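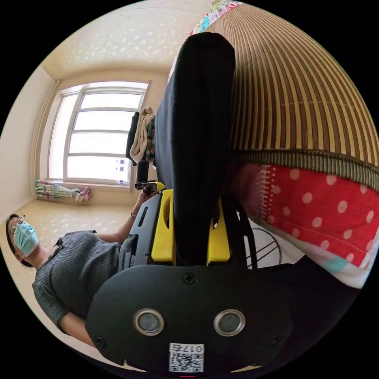

Slide 1. Bamboo slat mat, rolled, string-bound.

Shading and summer heat gain in older apartments
Speaker notes, Wenholm building physics evening, Saturday session

Opening. Start with the title up and leave it up while people sit down. State the scope: west- and south-facing windows, existing buildings, no change to the facade unless noted. Air conditioning is out of scope and will come up in questions anyway.

Slide 2. Where the heat comes from
Most of the summer load in these apartments enters through the glass as sunlight. Conduction through the walls is slow and comes second. Clear glass lets sunlight in easily. Once the floor and furniture absorb it, they give it back as long-wave radiation, and glass passes very little of that. Keep this to one minute. Half the room knows it.

Slide 3. Inside or outside
The main point of the talk. A shade on the outside stops the sunlight before the glass. The shade gets hot, and the heat goes off into the outdoor air. A shade on the inside gets just as hot, but it is already in the room. Some light is reflected back out through the glass, and the share depends on color. A dark interior blind makes the room dim and does little for its temperature.
Pause here for questions. Someone will say their dark blinds work fine. Ask whether they mean glare or temperature.

Slide 4. Slat materials
Aluminum: light, reflective when clean, noisy in wind.
Wood: heavier, needs finish, fades on the south side first.
Bamboo and reed: cheap, uneven gaps, easy to cut to width. The binding string usually goes before the slats do. Polyester cord outlasts cotton. Retie before the slats begin to slip.
Woven fabric: look up the openness factor before buying. A low number blocks more sun and more view.

Slide 5. The Funard apartments
Two west-facing living rooms on the same floor, same glass, same layout. One had a pale interior roller blind, the other an exterior roll-down mat on the balcony side. Loggers were set at seated height, out of direct sun. Peak solar on the glass was 775 watts per square meter, measured on the vertical.
Behind the exterior mat, the reading just outside the glass was 67 in the same units. Read both numbers aloud, the axis labels are too small from the back row.
Caution: two rooms, one week, occupied. Window opening was logged by the tenants on paper and there are gaps. Do not let this be quoted as a general result.

Slide 6. Air gap
Leave space between an exterior mat and the glass, open at the top and bottom. With the gap closed at the top, warm air collects against the window and comes in as soon as the sash is opened. On the Quiroga balconies the mats had been fixed tight under the lintel. Lowering the top rail one hand's width was the only change made. Show the before and after curves, then move on.

Slide 7. Timing
West windows: lower the shade before lunch. Waiting until the room feels warm is too late, the floor has already taken up the heat. Ventilate at night, close up in the morning. In November the same shade should be up all day, and this is where fixed shading loses.

Slide 8. Wind and fixing
Roll-down mats need a bottom tie. Two screw eyes and a cord are enough on a sheltered balcony. Above the fourth floor, use side guide wires or take the mat in when wind is forecast. Check the lease before drilling.

Slide 9. Cost
Flostside retrofit, whole building, exterior fabric screens with guide wires: 542 per window installed, in local currency, scaffold not included. Interior blinds were quoted far lower and would have been the wrong purchase for that facade.

Slide 10. Summary
Repeat slide 3. Outside first, pale color if inside, gap open at the top, down early.

Backup slides: sun path diagrams, logger calibration, openness factor table. If time is short, drop slide 8.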